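KEEPING THE OLD DESKTOPS GOING – notes for Cotthorpe talk

20 min plus questions. Water on the left side of the lectern this time. Do not run over, the people after me have a panel.

Start with the number. 149 desktops in the district offices when I took over the list. Say it, wait. Then: how many of those did we really need to replace? Ask for hands. Somebody will say all of them.

Answer is 58. Everything else got another life at a desk or went to the front counters.

Who I am – quick. Ran the IT inventory for small public offices, mostly clerks and permits. Not a hardware person by training, learned it with a screwdriver and a bad back. Skip the college story unless they look friendly.

Why offices throw out computers:
- it's slow
- somebody new started and wanted a new one
- the lease people called (Hastance, every October, like the leaves)
- a message on the screen that nobody read to the end

Note that "it broke" isn't even in the top four. Mention the permits office that had six machines in a hallway marked dead. Two had bad power cords. Swapped cords, walked them back in. Don't make fun of the permits office, one of them might be here.

Slow is the big one. Spend time on slow. Slow is usually an old spinning drive and not enough memory. Both cheap, both a ten minute swap once you have done a couple. People think the whole box has aged. What has aged is one part plus six years of stuff that starts up when you log in.

Opening the case. Most people in the room have never done it. Tell them to unplug first, hold the power button down a few seconds, touch bare metal. Lay it on its side. Take a phone picture before pulling any cable!! I skipped this once and spent a lunch hour guessing. 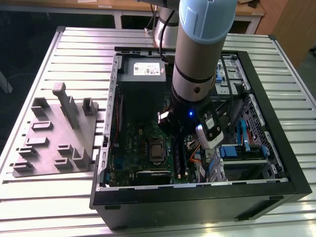 Dust next. Canned air, short bursts, hold the fan still with a finger so it doesn't spin up. Do it outside if you can. The Cotthorpe basement has a smoke detector that doesn't care for dust, learned that in front of the whole building.

Then the order we went in. Read this slow, they will write it down:
1. clean
2. memory
3. drive
4. fresh install, no copying the old mess over
5. one week on somebody's desk before you call it fixed

Step five matters most and everyone skips it. A machine that runs fine on the bench for an hour can still fall over at the counter with three printers and the Horex forms program open. We had 86 go through the full five steps. Put 86 on the board if there is a board. The leftovers only needed a clean or a cord, so they didnt go through all five.

Money. Don't do the spreadsheet, it lost them last time. Just say: we set aside 2000 dollars for parts for the first batch and had change. Parts from Asfaw, used memory, tested, came in a shoebox. Somebody will ask about warranty. Thirty days, and we sent two sticks back.

What it did cost is time. Be straight on this. An afternoon for the first one, then faster. If you have one IT person for four buildings that afternoon comes out of something else. For us it came out of the password reset line and people did complain.

When to give up. They need to hear this or they will think I'm a hoarder.
- board won't post after you've tried known good memory and a known good power supply
- bulging capacitors, burnt smell
- won't take a supported operating system, and it has to be online
- you have opened it three times for the same thing

That third one is where most of our 58 went. Can't argue with it if the machine touches anyone's records. Had a nice fast tower I wanted to save, couldn't, still annoyed.

Spare parts shelf. Keep one power supply, a few sticks, two drives, label them with the date and which machine they came out of. Masking tape is fine. Pull good parts from the giveups before they go out the door, and wipe or destroy every drive. Say twice. Every drive.

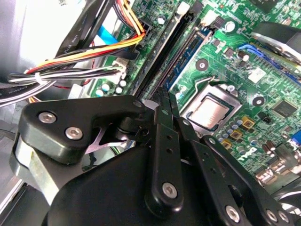
Magdalini Tzavaras asked when I ran through this with her why I leave the staff out until the end, when they are the ones who decide if a repaired machine stays repaired. She said her own office sent back four perfectly good computers because the cases looked old, and that what changed their minds was new keyboards. Just keyboards. Cheap ones.

So – staff. She's right, move this up if I have time to redo the order tonight. Wipe down the case. New keyboard, new mouse, clean the screen. Tell the person what you changed and leave a note with a phone number on it. If you put it back silently they assume you did nothing.

Also ask them what was slow. Half the time it is one report, at 9 am, when everybody runs it, and no amount of memory is going to help.

Recycling slide if time, otherwise drop. Handout covers it.

Last bit: ask them to go home and open one. The worst one, from the closet. Email me what you found, address is on the handout (check that its the new address).

Questions. Repeat them into the mic. If the laptop one comes up – different talk, glue.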